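The Top Rack Is a State of Mind

There are two people in every household: the one who loads the dishwasher, and the one who comes along afterward and loads it properly. I have been married to the second kind for 20 years. I used to think she was rearranging the bowls. I now understand that she was rearranging me.

The subject came up again in October, when our old Wetby gave out in the middle of a rinse and we went shopping for a new one. The salesman at Osman, a patient man, walked us past some 40 machines and talked about noise levels. My wife asked him where the soup plates went. He pointed to the bottom. She gave him the look I know well, and we bought the Zoveck on the far wall mostly to end the conversation.

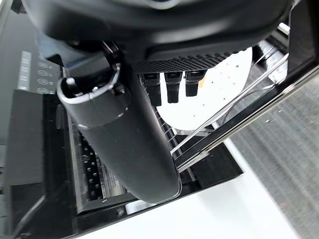 Plates are where most marriages first get into trouble. One school stands them all facing the same way, like people at a bus stop. The other faces them toward the middle from both sides, on the theory that the water comes from there. Then there are the leaners, who put a plate down wherever it will more or less stay up and walk off whistling. I am a leaner. I have been spoken to.

Devendra Semwal, who has repaired kitchen appliances for most of his working life, came to hook up our machine and got drawn in against his will. "Leave a gap," he said. "If two plates touch, you've washed one plate." He also told us to scrape but not rinse, to clean the filter, and to stop putting wooden spoons in there. My wife wrote this down. I noticed she underlined the part about the gap.

He would not be pinned down on forks. Tines up, they get cleaner. Tines down, you keep your palms. He said he'd heard good arguments on both sides and asked if we were finished with the flashlight.

We have since reached an arrangement. I load after breakfast, she loads after dinner, and whoever didn't load is allowed 2 corrections. She generally spends both on the colander.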